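Trostilano Cable Carriers: Frequently Asked Questions

Sizing

How do I choose the inner height of a carrier?
Take the outer diameter of the largest cable or hose and add 10 percent for cables, 20 percent for air and fluid hoses. Round up to the next listed inner height.

Can cables and hoses share one chamber?
No. Fit a vertical divider between them. Cables of very different diameters should also be divided, or the smaller one will work its way under the larger.

What bend radius should I use?
Use the largest minimum bend radius given by any of your cable suppliers. The carrier radius must be equal to or greater than that value. The R35 series is meant for light signal cable only.

Installation

Which end is the fixed end?
The end with the flat bracket, part 979. The moving end has slotted holes to allow for small errors in alignment.

Do the cables need strain relief?
Yes, at both ends for unsupported travel. Clamp the jacket, not the individual conductors. Leave the cables free to move inside the carrier along its full length.

How tight should the bracket screws be?
Tighten to 2 Nm. Use the screws supplied. Longer screws can reach the first link and stop it from turning.
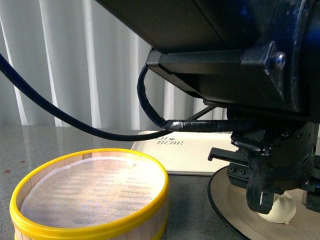 Can I shorten a carrier after delivery?
Yes. Open the crossbar on the link you want to remove, press the side plates outward with a flat screwdriver, and pull the links apart. Count the links before ordering replacements, as they are sold in bags of 20.

Maintenance

Does the carrier need grease?
No. Grease holds dust and wears the pins. Wipe with a dry cloth.

Why is one side plate turning white near the pin?
The link is being pulled sideways. Check that both brackets are in line, then replace the link.

Orders and returns

Do you accept returns on cut lengths?
Only if the length supplied is wrong. Full lengths may be returned unopened.

Who handles drawings and custom lengths?
Kenza Cherkaoui, technical sales. Send total travel, cable list and mounting position.

Last updated 15 June 2025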